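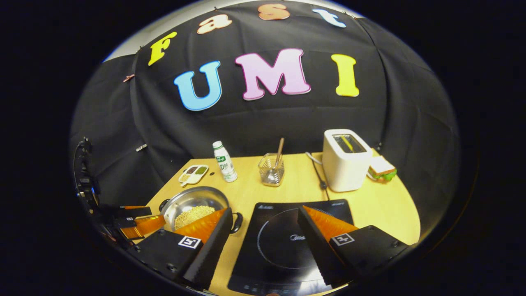
Issue 127

Teaching by Hand: Your Questions, Patiently Answered
by Maite Miranda

Since the kitchen sessions started at Ostum we have had a steady trickle of mail from people who would like to try showing a robot a household task, and I have been meaning to gather the replies in one place. Please forgive me if I ramble a little -- I do love this subject.

Do I need to know how to program?

Not a bit. You hold the grippers, one in each hand, and you do the job. The tool records how your hands travel and how far the fingers open and close, and the learning software takes it from there. If you can squeeze a pair of salad tongs you will be comfortable by lunchtime.

What are the black-and-white squares on the fingers?

Those are marker tags. The camera looks for them to work out how wide the fingers are open at any moment, so please keep them clean. A smear of sauce on a tag can spoil a whole morning, and I speak from experience!

Why is the view round?

It comes from a very wide lens. You get the pot, the cooktop, the toaster and the cloth behind the table all at once, with everything bending a bit toward the rim. New people find it odd for a day or so and then stop noticing.

How many demonstrations make a task?

It depends on the task. For moving a pot to the cooktop we ask for 100, and for anything with a spatula we like 150, with the things on the table shifted between tries. Do vary them, even when you have found an arrangement you're fond of.

Isn't remote control easier?

Sometimes! Lucie McIntyre runs our remote station, and she prefers it for long, slow jobs. With remote control you are driving the real arm, so you can't ask for a reach it doesn't have. Holding the grippers yourself is quicker and feels more natural, but it is easy to forget that the robot has no shoulders like yours.

What if I make a mistake halfway?

Finish calmly, put everything back, and tell whoever is keeping the log. We would much sooner have an honest note than a hurried second try.

When can I come?

New places open in September. Write to Kendra Lachance at the front desk and tell her whether you are left-handed.

Filed under: Robots at Home, Learning by Demonstration

Print this page | E-mail this page

Comments (3)

Brock Poirier: My wrists were sore after the first afternoon. Any tips?

Maite Miranda: Rest your elbows on the table between tries, Brock, and take the breaks when they're offered -- they're longer than you think you need.

Gaétan McIntyre: Does the camera mind a shiny pot? Ours at home is like a mirror.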